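Pirley Radio Occultation Study: Progress Report to the Bonville Fund
Reporting period ending November
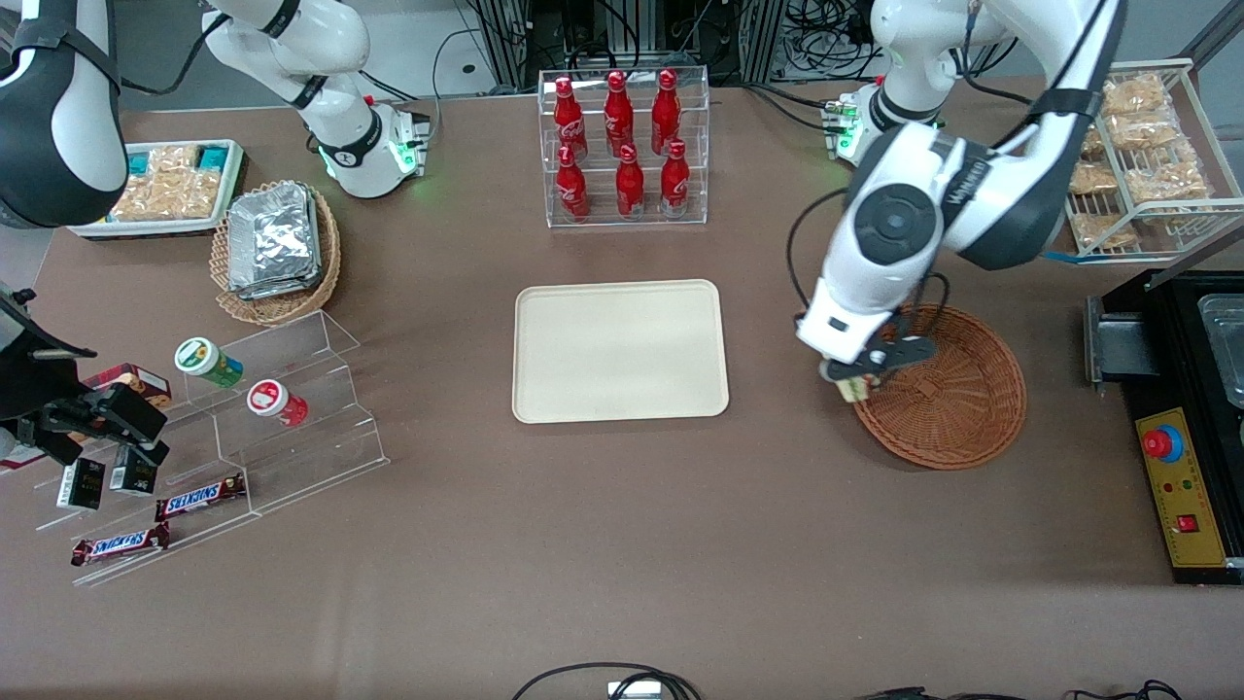
Work in this period covered calibration of the Griranau receiver and the first reduction of archived occultation passes by the outer moon Thevar mission. Of the 164 passes listed in the proposal, 100 have been reduced to temperature and pressure profiles. The rest are queued by signal quality, strongest first.

Receiver drift was higher than planned at the start of the period. The fault was traced to the reference oscillator, which has been replaced. Drift is now within the limit set in the proposal, and passes reduced before the change have been run again with the corrected clock file.

Profiles agree well between ingress and egress above the 5 millibar level. Below that level the spread grows, mainly where the ray path crosses the haze layer. We are testing a second inversion method on these cases — early runs reduce the spread but take much longer to compute.

Spending is on budget. The Fund approved 300 hours of computing time, and the slower method may use all of it. We will confirm the need for more hours once the test set is complete.

Next period: finish the remaining passes, choose the inversion method, and send the draft profile catalog to the Fund for comment.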